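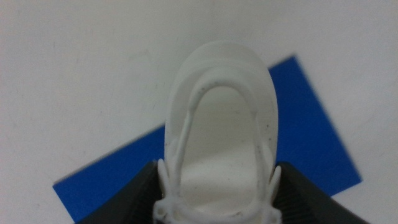 # Triltitz Soft-Part Finger Set, for two-finger parallel grippers

The Triltitz finger set is made for light plastic parts which have thin rims, loops and small tabs. The pads are dark grey and the base plate has the 4-hole pattern which most of our customers already use. The set is sold in pairs, with screws, one gauge strip and the printed handling rules you find on this page.

We are asked often for "only the fingers, without the paper". We don't sell them like this. A good finger with a bad closing force will still mark a white part, and then the customer sends back the finger.

## What is in the box

- Left and right finger, matched and marked with the same pair number
- Screws and washers for the base plate
- Gauge strip for checking pad wear
- Handling rules, one sheet, to be fixed near the cell
- Cell log book, 108 pages

## Handling rules

These rules were written by Wakana Onishi at our Stivthorpe workshop and they apply to all cells where the set is used. If your own site rules are more strict, follow your own rules.

**Before the shift**

1. Stop the robot and lock it in the stopped state. Pads are never cleaned with the drive enabled, also not "only for a second".
2. Wipe both pads with a dry cloth which leaves no fibres. Do not use solvent.
3. Check the pads with the gauge strip. If the strip goes under the pad at any corner, change both fingers. Do not mix an old finger with a new one.
4. Write the pair number and your initials in the log book.

**Gripping**

1. Take the part at its strongest section, normally the base. Never grip on a thin loop, a rim or a tab.
2. Approach slowly for the last part of the movement. The part should not slide on the table when the first finger touches it.
3. Close to position first, then to force. Start from the lowest force setting and go up one step at a time.
4. Tabs at the side of the part must stay free above the pads. If a tab is caught under a pad, open, put the part down again and teach the point again.

**Background and work surface**

Use a flat sheet in one strong colour under white parts. Blue works well with white plastic, as the outline of the rim is much easier to find for a wrist camera. The sheet may lie at any angle, but it must be flat and its corners must not lift. The table around it should be plain, and smudges should be wiped off at the end of the shift.

**Specks on the part**

Dark specks on a white part are treated as contamination until someone has checked them. They can be simple dust. They can also come from the pad, the table or the mould, and you cannot tell this from the camera picture alone. Put the part to one side, write down where the specks are (rim, loop or base), and wipe one place with a white cloth. If the colour goes to the cloth, inspect the pads before the next part. If it does not, inform your moulding or printing department.

Do not blow the part clean with compressed air inside the cell. The dust only moves to the next part.

## Pad life and replacement

We test each pad design for 2,000 closings on our own bench before it is released. The present design was stopped at 2,087, when the edge showed the first wear that we could measure with the strip. This is a bench value with one clean part, so your number can be different - please trust the strip more than the counter.

Replacement fingers are delivered from Cheetham. Please give the pair number when you order.

## Not suitable for

- Food, or parts that touch food
- Hot parts directly from the mould
- Glass
- Any cell where persons can reach the fingers during movement, unless your risk assessment covers the fingers together with the part they hold

The last point is often forgotten. A risk assessment made for the bare gripper is not valid any more after new fingers are mounted, and it has to be done again.

## Questions

For technical questions please write to Keir Gillies at the Prirthorpe office, with the log book page and the type of your gripper. Rules sheet last changed: Wednesday, April 15, 2020. The next revision is planned for September, and registered customers will receive it by post.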